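Breakfast mornings return to Plesgate

Free breakfasts start again at the Plesgate centre on Saturday, April 18, 2026. Toast will be served from 8 a.m. in the ground floor room. 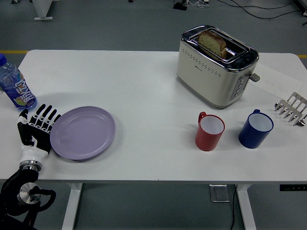
Plesgate Neighbourhood Breakfast Club

Two plastic mugs, one red and one navy blue, are set out with the toaster. The club served 283 breakfasts last September and has room for 79 people each morning. Spreads include jam, honey and peanut butter. Please tell the kitchen about allergies on arrival.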